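Rinsing bowl size for small batches of rice
Asked in Kitchen & Pantry

Posted by tallgrass_37
I cook single portions and measure dry rice in the small cup that came with my Trallent cooker. The Fairclough bowls come in several sizes and I already own the large stainless one. Is it too big for one cup? Water spreads out and the grains collect in a thin layer that is hard to swirl. I cook at 6 p.m. most evenings and would like to keep the rinse short.

Posted by Karavus
A large bowl is fine. Tilt it 30 degrees or so and the grains gather on the low side. Use 300 ml of cold water per rinse, stir with your fingers, pour off slowly against your palm. Three changes for white rice, one for brown.

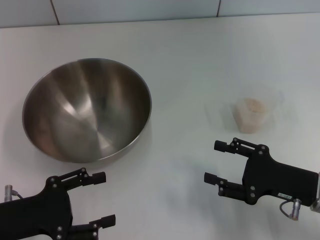 Should the rice be leveled off in the cup before it goes into the bowl?

Level it with the back of a knife. A heaped cup throws off the water line marked inside the cooker pot, and the rice comes out firm.

One more point — steel scratches if you scrub the grains against it with a metal spoon. The marks are cosmetic.

Posted by wuvora99
Just use a sieve. I never bothered with a bowl.

Posted by drybin43
Sieve works but you lose short broken grains if the mesh is coarse. Also the starch doesn't come off as well under a tap as it does in standing water — swirl first, then strain. My bowl is smaller than yours and I still spill.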